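Getting a room ready for a hired Rinness

We've had the Rinness on the monthly plan from Elow since January and I'm still a bit giddy about it! It fetches, it tidies bottles and cups, and it's good company on a dull afternoon. A few things we've learnt about the room itself:

Clear the desk right down. Leave out only what you want handled, and stand it near the end where the robot will be. Two drinks bottles are plenty for a first go, with a small gap between them for the fingers.

Set a height-adjustable desk first, then leave it alone. We keep ours at 80 cm, and every time somebody nudged it the reach had to be taught again (a good 47 minutes gone, grr).
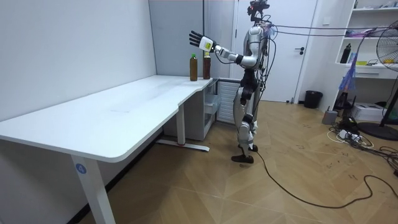

Gangadharan Chacko wrote in to say he'd start with the cables: run them all off to one side, tape down whatever crosses the floor, and do it before the first switch-on. He also reckons the Grovach floor clips grip better than tape on wood.

Good tip, and I've ordered a bag. On bare boards, wipe the soles of the feet with a damp cloth once a week and dry them well. Grit scratches.

Bottles with screw caps should be done up tight. Full ones are easier than half-full ones, which slosh and tip.

Next month: teaching it the recycling.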